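The Bench Is Not the Kitchen: What Chore Robots Can Be Trusted With

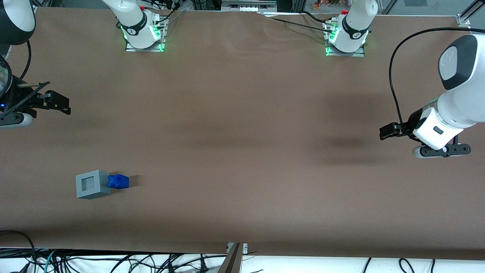
Every few months a vendor announces that household robots are nearly ready, and every few months I ask the same question of the press kit: ready for what, measured how? The usual reply is a success rate. A success rate is a fraction, and the denominator deserves more attention than it gets. Consider the task class that most two-arm systems are trained on: a flat surface, a small number of rigid objects, and a pair of parallel grippers. A gray cube with a square recess in the top and a blue block beside it, on a table covered in brown paper, is a fair specimen. The paper is one plain color, which makes the objects easy to segment. The arms are mounted at the far side of the table and stay there. Compare this with a kitchen counter at 7 p.m., and the gap between the number and the claim becomes easier to state.

I spent part of June reading the evaluation notes for two commercial systems, Idum and Plukano. Both are bimanual, both are sold with a chore package, and both vendors were decent enough to publish trial logs. Idum reports 939 trials of a sort-and-place routine. Plukano reports fewer trials over more object types. Neither set of logs includes a trial in which the work surface was cleared and laid out by the machine itself. A person did that before each run.

Reset labor is the largest hidden term in this field. If a machine puts away a load of dishes but somebody must first separate the dishes, turn the bowls right side up, and take the forks out of the cups, then the machine has done the easy half of the chore. An honest figure would charge those minutes against the system. When I did this for the Idum dish routine, using the preparation times in its own logs, the saving for the household came out at 4 minutes a day. That is a real saving. It does not pay for two arms.

The second problem is contact. Two flat fingers closing on a rigid block is a well-understood operation. The same fingers closing on a wet sponge, a folded towel, or a half-full bag of rice require force control, and in the last case some estimate of how the contents will shift. Tactile sensing helps, but most of the systems I have looked at still rely mainly on vision, and vision is weakest at the moment of grasp, when the gripper itself hides the object. Shadows cast by the arms add a smaller error of the same kind. Engineers handle this by retrying. A retry costs little with a gray cube. With a wine glass there may be no second attempt.

Third, there is error recovery. Daher, a mid-size packaging shop I visited, runs a two-arm cell that kits small parts into trays. It completes 80 trays per shift with one operator supervising three cells. When a part falls outside the tray, the cell stops and a light comes on. The operator walks over, picks up the part, and presses a button. The plant manager is satisfied with this arrangement, and I think he should be. Shop-floor work can be divided so that the machine handles the regular portion and a trained person handles the exceptions. The parts arrive in known orientations, the lighting is fixed, and the cables are routed once by a technician.

A home has no such operator, or rather it has one, and she bought the robot to avoid being one. Nernico, which offers remote assistance for home units, states that 78 percent of sessions in its pilot finished without a human taking control. Read the other way, more than one session in five needed a person at a desk somewhere. I would call that a staffed service with a robotic front end, and I would price it accordingly.

My position, then, is narrow. Machines can do certain shop-floor chores now, where the objects are rigid, the layout is controlled, and a stop is cheap. They can do fragments of household chores under supervision. They cannot yet take over a household chore from start to finish at a cost that makes sense, and block-handling results on a clear table are weak evidence that they soon will.

Vendors who disagree could settle the matter with modest effort. Publish the setup time per trial. Publish the number of human interventions and how long each one lasted. Run the same routine for a month in a home that has not been tidied for the purpose, and count the broken items.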